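Household Tips: Keeping Political Essays, Playbills and Clippings

Readers who follow political opinion often keep printed columns and theater programs for years. Newsprint yellows quickly. Remove staples and paper clips, unfold each page, and place it in an acid-free folder. A standard Fanitz box holds 43 folders without crowding.

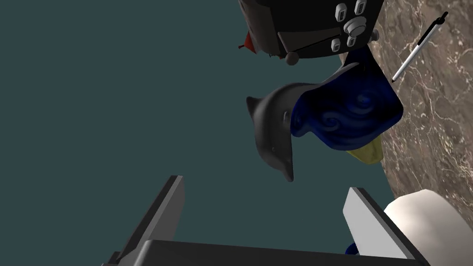

CLOSTIER, December 6, 2019

Write the publication and the date in pencil on the folder, never on the clipping. Essays that answer one another should be filed together, whatever side they take. Store boxes on an inside shelf at about 62 degrees, away from kitchens and heating vents. Tape should not be used on torn pages. Collections of more than 500 items should have a written index, reviewed each June.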